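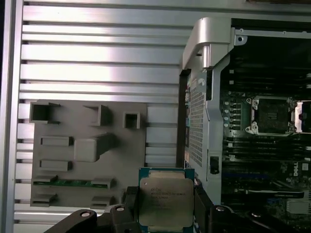 About us

Hi! I'm Covadonga, and I run Rodance with Osamu Koyama and a handful of very patient people. We take in used server parts, mostly processors and memory, then we sort them, check them, label them and sell them on to folks who still have a perfectly good machine and just need one more chip to keep it going. That's the whole business, really. If you came here looking for laptops, sorry, we don't do laptops (Osamu did three once as a favor and still complains about it).

We started in my sister-in-law's spare room with 325 processors that a hosting company in Clurberg wanted gone before the end of the month. I had a folding table, a magnifying lamp and a notebook. I typed every marking into a spreadsheet by hand, and if you've ever tried to read the lot line on the lid of an old Xeon at eleven at night, you know why my handwriting went downhill so fast! But they sold, and the hosting company called again in October, and then their neighbors called, and here we are with a real address and a loading door.

How we handle things

I care about this part way too much, so bear with me. A processor has a metal lid on one side and all its contacts on the other, and the contacts are where the trouble happens. So we hold chips by their edges. Always. No thumbs on the bottom, no stacking, no sliding them across a bench. Memory modules get the same treatment: edges only, supported at both ends, gold fingers left alone.

Everything that's out of its tray needs a place to sit, which is how we got into making our own holders. Telmo Paredes draws them up and prints them, usually in gray, because he bought a lot of gray. The first ones were terrible. The pockets were too tight, the clips snapped, and one batch curled up like potato chips. He kept at it, and now if you ask him for a clip that grips a module a certain way he'll have a version for you by the next morning, plus two you didn't ask for.

What we sell

Tested server processors, single or in matched pairs. Memory by the stick or by the set. We keep the full markings from the lid with each listing, so you can check the model before you buy. Scratches on a lid get mentioned. Bent contacts mean it doesn't get listed, period.

Last year we shipped 2,743 parts, and every one of them went out in an antistatic bag inside a rigid box. Begoña Lozano does the packing and she will not be rushed, so please don't ask me to ask her.

Selling to us

Got a drawer, a shelf or a whole closet of old server parts? Send a list, even a messy one. Trays are great, but if you don't have trays we'll mail you some before you ship. Please don't tip them all into one bag. Small lots are fine, and for anything over 800 pieces Iñaki Goicoechea will set up a pickup with you.

Write to us through the contact form and it'll most likely be me who answers, usually the same day, unless it's a delivery day, in which case give me until tomorrow.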